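Home | Laundry | Kitchen | Bath | Garden | Help

Print this page | E-mail to a friend

Reading time: 6 minutes

Tendirus Wool Dryer Balls and Drying Bag Set, by Tamuno

If you have ever pulled a fitted sheet out of the dryer and found half the load wadded up inside it, still damp in the middle, then you already know why we started carrying these. We get more letters about the Tendirus set than about anything else in the laundry section, and most of them start the same way: somebody's sister or neighbor gave them a set, they put it on a shelf for months, and then one rainy weekend they finally tried it. We love those letters. Please keep sending them!

The set comes with the wool balls, a mesh drying bag with a drawstring, and a little cotton pouch to keep the balls in when they aren't working. The balls are felted wool all the way through, so there is no plastic core or filler in the middle. They come in natural cream or in a mixed gray (the gray hides lint a bit better, and it's what most of us have at home).

What they do is simple enough. They tumble around between the clothes and keep things moving so the warm air can get in. Towels come out fluffier, sheets tangle less, and a lot of our customers find they can turn the timer down a notch. How much time you save depends on your dryer, how full you pack it and how well your washer spins, so we'd rather not promise you a number. Try your usual cycle first, check the load a little early, and go from there.

A word about the washer, while we're on the subject. So much of good drying happens before anything goes near the dryer. If your towels are coming out of the wash heavy and dripping, the best wool in the world can only do so much, and it may be time to look at the spin setting. Most of us pick a cycle when we bring the machine home and then never touch the dial again for years. I was guilty of this myself until Lesego Tshabalala, who looks after our laundry section, came over for supper and asked why I was spinning bath mats on the delicate setting. I had no good answer for her.
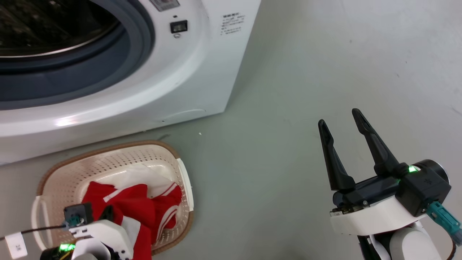 Front loaders generally spin faster than the older top loaders do, and sturdy things like towels, jeans and cotton sheets can take the faster setting just fine. Save the slow spin for sweaters, anything with beads or lace, and the blouse you paid too much for. And please wipe out the rubber door seal now and then with a dry cloth, getting down into the fold. Lint and hair love to collect in there, and if you leave it, you'll find it on your black pants sooner or later. Leaving the door open a crack between loads helps with the musty smell too, so long as you don't have little ones or a curious cat about the house.

Now, back to the balls.

How to use them

For a small or medium load, put in half the set. For towels, blankets or a big family load, use them all. They go in dry, right on top of the clothes, and they can stay in the dryer between loads if you like (mine live there). You don't need to take them out for different fabrics, though we'd skip them for anything the care label says to dry flat.

If you like a bit of scent, put 2 drops of a laundry-safe oil on each ball and let it soak in completely before you start the dryer. Do let it soak in. Fresh oil can spot a light shirt, and oils and heat need some care, so stick to the lowest heat setting when you use them and leave the scent out altogether for baby things.

Static is the one place where folks are sometimes disappointed, so I'll say a little more about it. Wool helps, but if you dry a lot of polyester fleece in the middle of February with the furnace running, you are going to get some crackle. Dampen one of the balls slightly with plain water before the last part of the cycle, and take the load out while it's just barely dry. Overdrying is usually the culprit.

About the drying bag

The mesh bag was added last year after plenty of requests, and I think it's the unsung part of the set. It keeps baby socks and washcloths together, and it stops long apron strings from tying themselves around everything else you own. Fill it no more than halfway. The drawstring has a cord lock that tucks into a small pocket so it doesn't clatter against the drum. The bag can go through the washer as well, on warm, and it dries in no time on a hook.

Caring for the wool

The balls will get fuzzy. They will also shrink a touch in the first few weeks, and both of these things are normal. Pick off the loose lint by hand, or go over them with a sweater shaver. When they seem tired, tie them up in the cotton pouch, wash them on hot with a towel or two, and dry them on high. That tightens the felt again. Please don't use fabric softener on them, as it coats the fibers.

Details

Maker: Tamuno
Colors: natural cream, mixed gray
Material: felted wool (balls), polyester mesh (bag), cotton (pouch)
Bag width: 30 cm
Bag length: 40 cm
Bag wash temperature: warm, up to 40 C
Returns: 30 days, used or unused, with your packing slip

Goes well with

Brullum folding drying rack. For the sweaters and the dry-flat things. It folds down slim enough to slide in beside most washers.

Inovum stain bar. A plain, unscented bar for collars and cuffs. Wet the spot, rub it in, leave it a few minutes and wash as usual.

Shipping and questions

Sets go out from our own stockroom, and we're happy to tuck in a gift card with a handwritten note if you leave your message in the comments box at checkout. The gray tends to run low before the holidays. If it's showing as sold out, send us an e-mail and we'll put your name down for the next batch. And if you have a laundry puzzle that isn't covered here, write to Lesego through the help page. She answers every one herself, usually at greater length than you expected.

Page updated May 2025

Print this page | E-mail to a friend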